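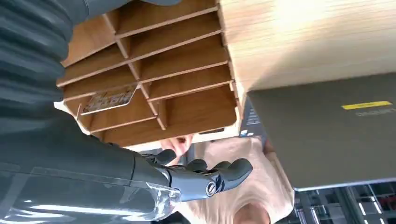 Wooden desk organizer, open cubbies.

I spent the weekend at the Skaltby puppet festival, which sold 2,461 tickets this year to a town with one bakery. By noon the bakery had given up and was selling butter.

I went for Dodelness, the new piece by Steinar Stougaard, who used to make sweet little shows about geese. Dodelness is about a family waiting on a residency permit. It runs 199 minutes. The puppets are mostly coats. The clerk is a coat, the grandmother is a coat, and there is a stretch in the second half when two coats stand in line and you find yourself worrying over which one will be called first. I cried at a sleeve.

The audience was split. A man behind me said "oh" at regular intervals, which confused me until I remembered that the next show on the program was called Oh. Maybe he was practicing.

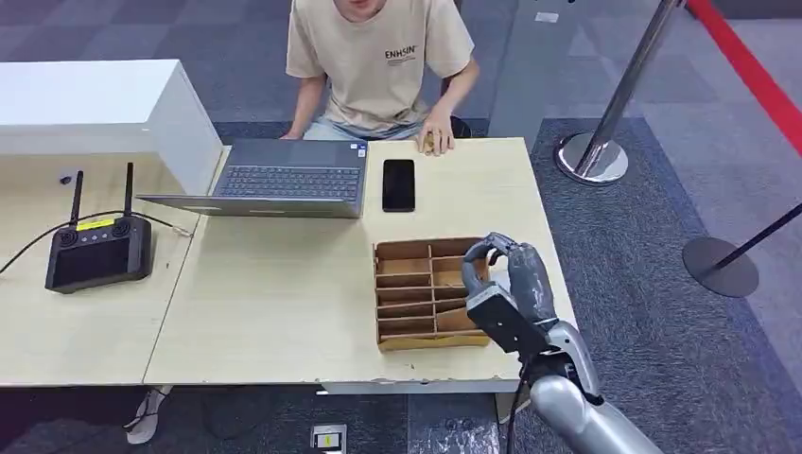
Photo: Mogens Baldursdóttir

Oh was shorter and louder, and played in the Plunden, an old grain store that seats up to 700 if people are willing to be friendly. It's a comedy about a village that votes to ban wind. I laughed a lot in the first half. In the second half they start arresting people for owning kites, and the laughing got thinner, except for one woman near the aisle who I think had missed the change in tone.

Afterward there was a panel on whether puppets should do politics. Someone brought up Punch, someone else said Punch was different, and then we had 5 minutes on the price of foam. A student asked the only decent question – who are these shows for, if everyone in the room already agrees? Stougaard said his aunt had come and she didn't agree with any of it. She was sitting in the front row and nodded.

I missed the shadow theater because I was in line for butter. I'm told it had a whale in it. They're doing it again in December, indoors, and I've already bought my ticket and a sandwich.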